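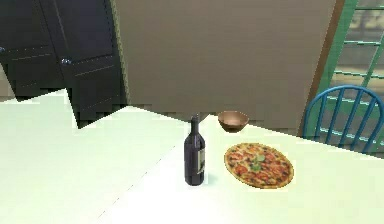

Dark bottle with a pale label on a white tabletop.

Primthorpe Runners – Track and Clubhouse Safety Check
Checked by: Magdolna Somogyi
Month: January
Session: winter 200 m intervals, juniors and seniors

1. Track surface
OK. Lane 2 has lifted slightly on the back straight, near the steeplechase gap. Taped for now. Keep the juniors out of that lane until it is glued.

2. Floodlights
Action needed. Column 4 takes a long time to come on. Kelemen have been asked to look at it, job number 711.

3. Hurdles
OK. 26 checked. Two have loose feet and have been put at the back of the store with a red tag. Please don't bring them out again.

4. High jump bed
OK. Cover zips properly. Rain had got in at one corner, so it was left open to air during the session.

5. Throws cage
Not in use. Netting has a tear at knee height on the left side as you face the field. Cage stays locked until it is mended – this includes club members who have their own key.

6. First aid
Action needed. Ice packs are down to the last one and the eye wash is out of date. Pandix order form filled in and left in the office tray.

7. Changing rooms
OK. Floor by the women's showers is slippery, mat put down. Zedum heater tested and working.

8. Fire exits
Side door was blocked by the long jump rakes. Moved. Same comment as last time.

9. Signing in
Two seniors were on the track before they had signed in. Coaches to check the sheet at the start of warm-up.

Next check due before the open meeting. Items 2, 5 and 6 carried forward.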